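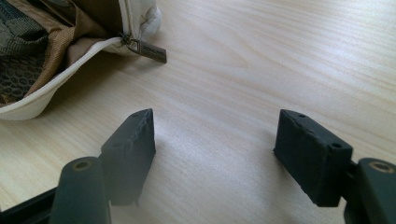 Home Kits Spares Clubs & Schools Basket

Ereck Hand-Held Gripper, club edition
Posted in June by Clementina Calado

The Ereck is the gripper our student teams at Hurovport carry around all term, opening and closing it on things that would rather be left alone. Two fingers, a black pad on each, a camera looking down between them. You squeeze, it squeezes.

The club edition comes with 4 spare pads. Nelly Mosquera, who runs the Corarlow after-school group, says to order more. Her ten students got through theirs before the Ayala Cup qualifier, mostly on the zipper task, and the surviving pads look chewed. They still grip.

The zipper task is in the starter workbook, along with 19 others. Teams get an open bag on a table and have to close it by the pull tab. Adults tend to assume this is the easy one. Corarlow logged 402 tries and would like you to know that their last week was much better than their first.

Fits either hand. Small hands should move the trigger to the inner hole, and whoever loses the screw buys the next packet.

Pads are sold in pairs. Please stop asking us for one.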